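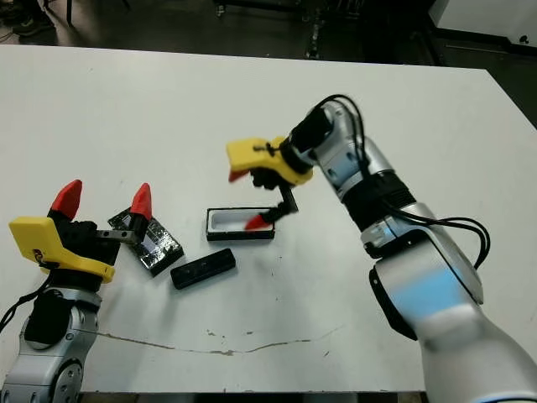

Gripper drift is the name most people who run two-arm robot cells use for a fault where a gripper slowly loses track of how far open its fingers are. The arm itself is fine, the software says everything is fine, and the fingertip still ends up a little lower or a little wider than it should be. I've been chasing this one on and off for years (it's a big part of why I started keeping this wiki), so forgive me if I get carried away!

The best known case, at least among the people I talk to, is the Flostley fault. The Flostley cell was a two-arm bench setup for small packing jobs: boxes, lids, little flat cases, that sort of thing. On Nov 7, 2019, one of its arms pushed a fingertip straight down through the bottom of an open box and kept pushing on the table until the joint brake cut in. No one was hurt. The box was toast, and the tabletop got a crack that they lived with for a long time afterward.

Causes

The first guess was a bad camera, and a lot of time went into that. Then they blamed the cable, which I think is always a fair thing to blame on a robot. The real trouble was inside the gripper. The finger link was held to its shaft by a small clamp screw, and the screw let the link slip a hair every time the fingers closed hard on something stiff. One slip is too small to see. After 383 closes the fingertip was over 2 millimeters away from where the controller thought it was, and on a shallow box that's the whole margin gone.

Long finger links make this a lot worse, by the way. A tiny slip at the shaft turns into a big miss at the tip, and if you have a soft tip on the end it hides the contact for a moment, so the arm leans in harder before anything trips.

Why it wasn't caught

The cell did have a force limit. It was set at 200 newtons, left over from an older job with heavier parts, and I still wince when I think about it. The Sillow people, who built the controller, had suggested 100 for bench work, but the setting lived on a page of the menu that you only saw during first setup. I've missed that very page myself.

The homing check didn't help either. It ran once at power-on, and the cell at Flostley was left on for days at a time.

Fixes

The usual repair is called the Mofokeng pin. It's a small cross pin that goes through both the link and the shaft, so there's nothing left to slip. You do have to drill the shaft, which made me very nervous the first time (I practiced on a scrap one, and I'd tell anybody to do the same). Nestenberg sells a keyed shaft that does the same job without drilling, though it only fits the newer housings.

If you can't do either, put a paint line across the link and the shaft and look at it before each shift. When the two halves of the line don't meet, stop the cell and home the gripper again. I also like to home after every box change, even though it slows things down.

Other reports

I've heard of two more cases that sound the same, both from a February when the shop heat was off overnight. Cold might loosen the clamp, or it might just make the fingers stiffer. I haven't been able to get it to happen on my own bench, and I'd love to see logs from anyone who has.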